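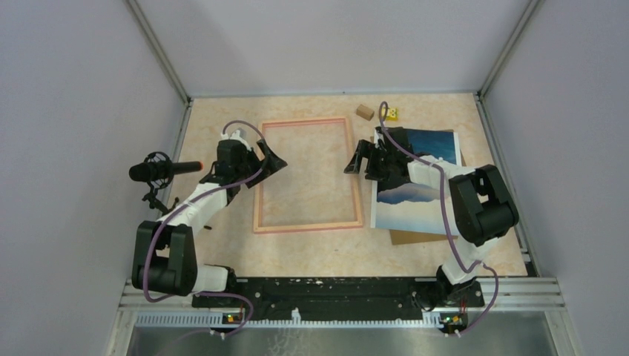
One picture, one empty frame, two robot arms.

Hi, I'm Blandine! I teach robots to do things with their hands. Well, with their grippers - they don't have hands, poor things.

The job we're working on at Skurnico is putting a picture into a frame. Easy for you, right? But a robot arm has no idea what a frame is, or which bit to hold. So I show it. I sit down with two small arms of my own, called leaders, and whenever I bend one of them, the matching robot arm bends the same way. If I squeeze, its two fingers close. It's a bit like having a puppet with motors.

While I move, the computer saves everything: where each joint is, and what the cameras see. One go at the task is called a demonstration. My friend Bastien and I want 2,400 of them by December (my elbows are complaining already).

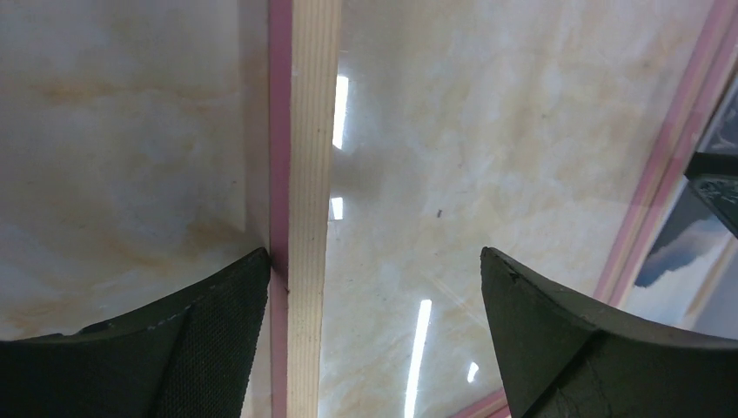 Why do you have to show the robot the same thing so many times?
Every go is a little different. The frame might be turned, or the picture might start somewhere new, and the robot needs to practice with all of that. If it only ever saw one go, it would get stuck as soon as something moved.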